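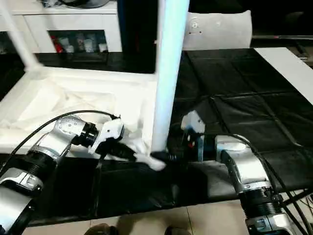 Three Thousand Tries at a Piece of Cloth

4 min read

Cloth is hard for a robot. A box keeps its shape when it is picked up. A cloth never lands the same way twice, and a program written for one heap of fabric is no use on the next.

Colus, a small automation company, stopped writing those programs last year. It collects examples now. A person guides two robot arms through the job while a computer stores every movement of the joints, along with what the cameras see. One run from start to finish is called an episode. The target for the cloth task is 3,000 of them, all to train a learning system called Toma.

The work is slow. One gripper takes a fold of the white cloth at the tray, the other moves in toward the part that trails over the black table. Then the operator decides where to pull. That decision is what the company is paying for - the arms could always move, but they had no idea where to go.

Operators work in shifts of 2 hours. Longer shifts were tried, and the later episodes got sloppy. Sloppy ones are a problem, as Toma copies whatever it is given. Mistakes that get fixed are kept. An episode where the cloth slips and is picked up again shows the system how to recover, and the team would like more of those.

Brilo, a laundry service in Usova, has agreed to test the trained system on its hand towels. The first trial is planned for March. Until then the cloth gets crumpled up and put back on the tray, and the next episode starts.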